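The second shift at Trosivach starts at two in the afternoon, and for the last few months it has started with an argument about the glaze line. I have worked in that building for 11 years, first in packing and now in final inspection, and I want to set down what the robots have changed for us, since most of what gets printed comes from people selling them.

The company makes glazed tableware. In February it brought in an automated handling system from Grarau to move finished pieces from the cooling racks to the inspection tables. Before that, people carried them. On a normal shift my table now gets 203 pieces. The old figure was nearer 70, and I signed off every one of them by hand.

Nobody on my shift was laid off. Management repeats this often and it is true. Four people were moved to other jobs, though, and two of them took a cut in shift pay when they moved. Bohumila Beneš had carried ware for longer than I have been there. She now sits at a screen and clears faults when the system stops. She says her back is better and her days are longer.

Inspection is still done by eye and by hand. You hold the piece up, turn it under the lights and look for pinholes, thin spots and crawling at the rim. Dark glazes are the hardest because they reflect the whole room.

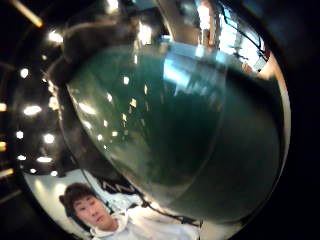

Ceiling lights and a window reflected in a glossy dark teal surface.

With that kind of surface you have to keep moving the piece until each reflection has slid over every part of it. A flaw shows up as a kink in the light. It takes as long as it takes, and that is where my quarrel with the new system lies. The racks used to empty at the speed of a person walking. Now they empty at a speed somebody typed in.

Ľubomír Sokol, our steward, asked for one thing: let the inspectors set the feed rate. The answer was that the rate is part of the contract. I don't accept that. A number in a contract can be changed by the people who signed it, and the people at the tables know when they have begun to miss things.

I would not go back to carrying. I did a summer of it and my wrists still remember. But if a plant buys a machine to spare people the lifting, it should not take the savings out of their eyes. Give us a dial at the table and a third inspector on dark glazes, and put the four who were moved back on their old pay.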